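Workshop notebook, Danent line, Cell 2
August
Entry by: M. Rashti
Present: B. Lungu, A. Mohammadi (afternoon only)

Purpose of entry. To record the condition of the two-arm steamer cell following the cable replacement, the re-teaching of the lid and bun positions, and the matters left open for Brock Gauthier when he resumes responsibility for the cell.

1. Condition on arrival

The cell was powered down at the wall and the isolation tag was signed by Bogdan Lungu. The previous entry reported intermittent loss of finger position on one gripper, always in the last part of the closing stroke. The fault log held 51 entries of the same code. Bogdan flexed the cable by hand at the wrist exit and reproduced the fault on the third attempt. The connector itself was sound. The break was judged to be inside the sleeve, close to the strain relief, where the cable had been routed with too tight a bend.

The cable was replaced from stock (Turkach, part 3178). One spare remains in the grey cabinet. The new cable was given a longer service loop than the old one, and the ties were left finger-loose until the arm had been driven through its full wrist range.

2. Positions

Both arms were re-homed and the table datum was checked with the Grikard gauge block. The lid arm was within tolerance. The bun arm was low at the plate and was corrected. All taught points above the steamer were then stepped through at 20 per cent speed, with one person at the stop button throughout.

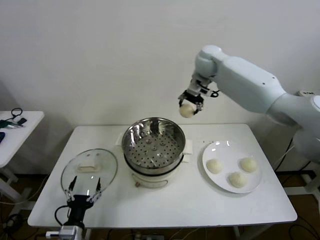 Why is the lid arm taught separately from the bun arm?
The two programs share only the table datum and a hand-over signal. A correction made for one arm should therefore never be copied to the other, as this was the cause of the collision recorded in the autumn. Each arm is taught from its own home position and saved under its own file name.

The hand-over signal was tested with the cooker unplugged. The bun arm waited correctly in each case when the lid arm was held short of its clear position. The timeout remains at 40 seconds. Azadeh Mohammadi has asked that it be shortened - I have no objection, but would prefer that it be done after a full week of operation on the new cable.

3. Gripper inspection

Linkage screws on both grippers were checked with the small torque driver. Two were under value on the repaired unit and were brought up to it. Pivot pins were wiped and given one drop each of the food-grade oil. The fingertips were cleaned with alcohol and examined for nicks. One shows slight rounding at the tip, noted in the wear sheet, no action required at present.

The wrist camera was refocused and its mounting re-seated. Before the approach path was released, the view toward the cooker was compared with the reference view held on the cell computer.

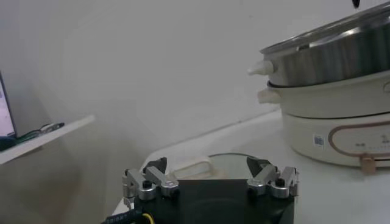

Fig. 2. Wrist view with fingers open. Glass bowl ahead, cooker at right.

The approach offset was accepted without change. Colleagues are reminded that the cooker must be returned to its marks after cleaning. It was found displaced toward the wall this morning, and a portion of the error first attributed to the arm was in fact of that origin.

4. Tray handling

The tray sequence places a greater load on the finger clamps than any other part of the program, and was left until last for that reason. Grip force was set at the former value and the tray was lifted, tilted and held. Azadeh observed from the side and recorded the current draw on both fingers. 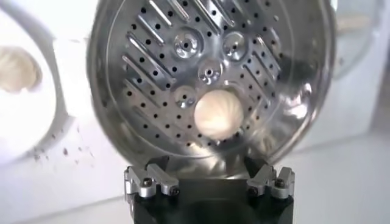 Draw was even left to right, with a small rise on the tilt, roughly as recorded at commissioning. The force setting is accordingly unchanged. The Xenos controller logged no position faults during this portion of the work.

Surfaces are to be wiped down at the end of each session, including the underside of the gripper bodies, where starch residue had hardened around one of the screw heads.

5. Open items

a) Shorten hand-over timeout. Azadeh, after one week.
b) Order two further cables. Request sent to Edeltraud Gruber for approval.
c) Re-check cable ties at the wrist after the first full day. Bogdan.
d) Paint permanent marks for the cooker base to replace the tape, colour to be agreed with the kitchen lab.
e) Brock to countersign this entry and close the fault in the register.

Cell released for supervised operation at 4:15 p.m. Isolation tag removed and filed.

M.R.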